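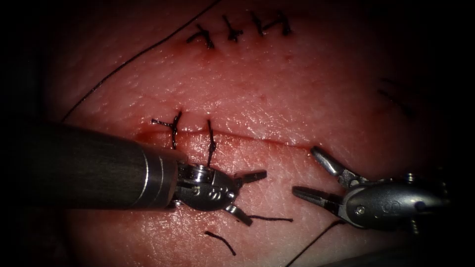 One reader of last month's post wrote in to ask whether changing a page's address means losing its spot in the search results, and said the fear of it had kept a whole blog stuck on ugly links for years. I know that feeling very well! I put off the same job on my own site for far too long, so let's go through it together, slowly, with a cup of something nearby.

First, make a backup. I know everybody says it, but please do it anyway, files and database both, and save a copy somewhere other than your web host. I use Ikum for mine (the free version is fine for this).

Next, get a list of every address on your site. Your sitemap is a good place to start, though mine had missed some old pages I'd forgotten I ever wrote. I ended up with 358 addresses, and once I'd weeded out the tag pages and the duplicates I had 183 left that really mattered. Paste yours into a spreadsheet, old address in the first column, and leave the second column empty for now.

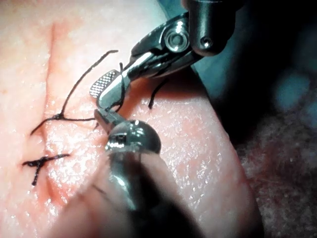 Then fill in that second column with the new address for each page. Keep them short and readable, all lowercase, with hyphens between the words. If a post has a date in its link and the date doesn't matter to anyone, leave it out. Try to send each old page to the closest match you have. Sending everything to the home page is tempting when you're tired, but it's confusing for a visitor who clicked on a soup recipe and landed on your welcome message.

Now for the redirects themselves. In your WordPress dashboard, install a redirect plugin (I like Rirero, but most of them work much the same way), look for the import screen, and upload your spreadsheet saved as a CSV file. Choose 301, the permanent kind. Don't import the whole list at once! Start with 5 or 6 rows, open each old link in a private browser window, and see where you end up. When those are all behaving, bring in the rest.

After that, go to Settings, then Permalinks, and save once, even if you haven't changed anything on that screen. It refreshes the rules WordPress uses to find your pages. Clear your cache too, or you may spend an afternoon chasing a problem you've already fixed, as I did back in August.

Last of all, submit your sitemap again in Search Console and check the page report once a week for a while. Rankings may wobble a bit in the meantime. Leave the redirects in place for at least a year, and longer if other sites link to you.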